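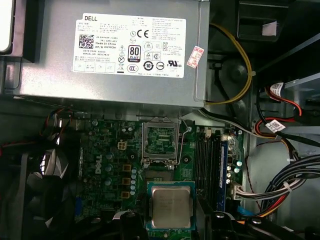 I believe that an old office computer should be opened before somebody decides to throw it away. In my town the usual way is different: the machine becomes slow, the owner buys another one, and the old one goes to the container in Brundholm with everything still inside. A desktop like this Dell, with its power supply sitting above the board and the CPU socket standing open and empty, is not a mystery. The label on the power supply even has an 80 PLUS mark and a row of little warning pictures. I take the warnings seriously and I do not open that metal box. But the rest of the computer is made of parts which a patient person can learn by name in one evening.

I learned them late, when I was already over 40, from Oddur Thoroddsen, who had repaired radios before. He did not allow me to hurry. The lever of the socket must be raised fully, the processor is held by its edges, and the fingers stay away from the contacts. For the first month I was afraid of every small sound.

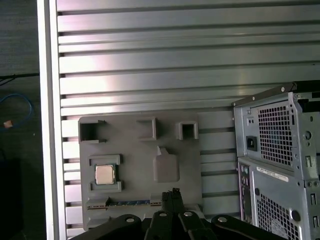 The second thing I want to defend is a fixed place for each part. Many people put a processor on the table, next to the coffee, and look for it later under a newspaper. I did the same. Now I think that a pocket of the correct size, or even a box with divisions, teaches more than a long manual, as an empty pocket tells you what is still missing. My friend Arnel Panganiban says that I exaggerate and that a clean towel is enough. A towel collects static and dust, and we have not agreed on this since June.

Some readers of Hatura wrote to me that the work is not worth the money. Perhaps they are right, if we count only the money. A used memory module costs less than a lunch, and an hour of careful work costs more.

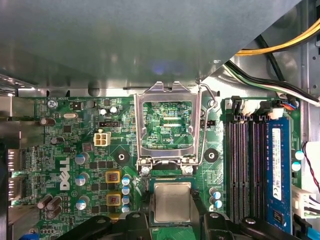 Still, I would ask them to think about who should do this work. Pupils of 14 or 15 years are able to seat a processor above its socket, find the correct corner and put it down without force. They read what is printed on the board and begin to ask what the letters mean. In my opinion this is a better lesson about computers than one more presentation about computers, and the school in Onerley could begin with the machines which already stand in its cellar.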